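Teaching by Hand: Gallery from the Redomton Kitchen Bench

We spent most of December showing a pair of gripper fingers how to handle fruit, and I can't remember a project I've enjoyed more. You hold the tool, you do the job yourself, and the recording becomes the lesson. We finished the month with 509 demonstrations we're happy to keep, from five of us taking turns at the bench. Page updated 25th January.
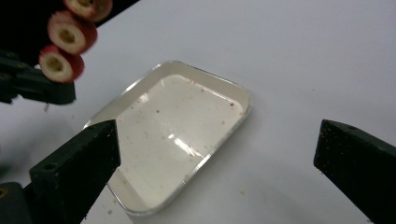

Fruit slices, the white tray and both black fingers. Love the colour of that red skin!

How we worked
Everyone did sets of 30 and then swapped out. Tsehay Araya is our smoothest demonstrator by a long way, and her sets are the ones we play for new starters. Bimla Bisht goes slower and pauses before she closes the fingers, and the Skovik training software seems to like that just as much (we argued over this for a week, very happily).

What we learnt
Soft food is brilliant practice. Squeeze too hard and you feel it straight through the handle, so your hand learns to back off, and that shows up in the recording. Siobhán Heffernan had us try odd approach angles too, coming at the tray from the side or across a corner, and those runs were a real favourite of mine to watch back.

Crumbs are part of the job. We wipe down between sets and leave everything alone during one.

Remote control days
Ximena Tlapale ran the other half of the project, driving the arm from the next room with the Bodex controller. It's harder than doing it by hand, and wonderful fun once your wrists catch on. Her best session had 10 clean pick-ups in a row and there was cheering in the hallway.

Coming up
Softer fruit, smaller trays and a new set of fingers from Kongkaew. Kamonchanok Thepsuriya is organising the roster, so see her if you'd like a turn.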